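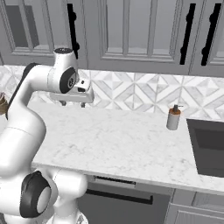 Home | Visits | Budget Notes | Suppliers | Contact

Two days at Drondbridge: what we learned before spending anything
Reading time: 4 minutes

Our kitchen at Pluscombe must be renewed next year, and in the same budget there is a line for "assistance equipment". This line was written in August, when none of us had seen such equipment closely. So I took the train to the open day of Ginting in Drondbridge on 2nd October, and I stayed also for the planning workshop on the next morning.

The visit begins in the hall, with coffee and a long table of brochures. I had expected to see machines first. Instead they sat us before a big screen and worked through a kitchen in simulation. At the beginning I was a little disappointed, but after half an hour I changed my mind. In the simulation you can put the arm at one end of the counter, see what it reaches, and move it again before any hole is drilled in real marble.

For me the most useful part was about space. An arm that stands in front of the counter needs room for its base, and in many kitchens this is exactly where the dishwasher door or a drawer must open. In our old plan we had measured only the counter. The width of the passage, the height under the upper cabinets and the swing of the doors were all missing. I wrote this on the first page of my notebook and underlined it.

The sink was the second subject. The presenter asked each group which tasks must happen near water, and how often. Our answer was not good, we had only written "washing area". She told us kindly that a supplier cannot give a fixed price for a washing area.

About money, Ginting speaks quite openly. Their program is called Standby. You pay for a planning file first, and the equipment is kept reserved for you while you decide. The planning file costs 882 and the monthly reservation is 193, both without tax. If you order, the first payment is deducted from the invoice, the second one is not. I asked twice to be sure. Delivery of the planning file takes 4 weeks, and it includes 3 versions of the layout.

What is not in these prices: electrical work, changes to the cabinets, training of the staff, and spare fingers for the gripper. The last one surprised me. They are treated like brushes or filters, as something that wears out, so they belong in the yearly running costs and not in the purchase.

In the hall there was also a real arm, but the line was long and I saw it only over the shoulders of other visitors. It was louder than I had thought. Noise is not shown in a simulation, and I would ask for a test at the real place before signing.

My proposal for Pluscombe is to pay for the planning file only, and to leave the reservation until we have the drawings of the new cabinets. The coffee was good, by the way – the parking, other visitors told me, was terrible.

Comments

marlpit: Does the reservation fix the price also, or only the delivery slot?

Author: Only the slot. The price is valid until the end of the quarter.

greyheron: We did a similar plan and forgot the door swing too. Had to move the whole base afterwards.

tinhat_kitchens: Please write again when you have the layouts, I would like to compare.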